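## Section 4: First Grip Check, Clovari Hand-Held Gripper
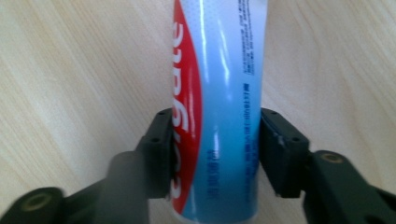

**Prepared by:** Ayanda Jacobs, Workshop Safety Lead, Rurkbridge Shared Workshop

Complete this section after both fingers have been assembled and before the tool is connected to the recording computer. A toothpaste tube is the standard test item. Its glossy plastic surface gives an early indication of poor jaw alignment.

### 4.1 Procedure

1. Clear a section of the wooden tabletop and lay out the gripper with the cable detached.
2. Inspect the screw holes on each black jaw block. Remove filings and any remaining support material from the print.
3. Move each arm by hand through its full travel. The bushings must turn without catching.
4. Open the fingers and stand the tube upright between the jaws.
5. Close the fingers until both jaw faces meet the tube at the same height. Grip it at the lower middle, leaving the upper portion clear.
6. Hold the grip for 3 minutes. Check that the tube has not turned or slipped.
7. Release the tube and repeat steps 4 through 6 until 4 holds have been completed.
8. Enter the result in the build log under job number 2265.

**Note:** Light scuffing on the inner face of a jaw is acceptable. Replace the jaw if the face is chipped or no longer flat.

**Caution:** Keep fingertips away from the linkage while the gripper is closing. The arms move toward each other and can pinch.

**Caution:** Do not oil the jaw faces. Lubricant may be applied to the bushings only, and any excess must be wiped off before the test.

### 4.2 If the Tube Slips

Loosen the screws on both jaws, square the faces against each other, and retighten. Repeat the procedure from step 3. If slipping continues, tag the tool and return it to Tshepo Hendricks at the tool desk.

Inspect the bushings again after 1000 grip cycles.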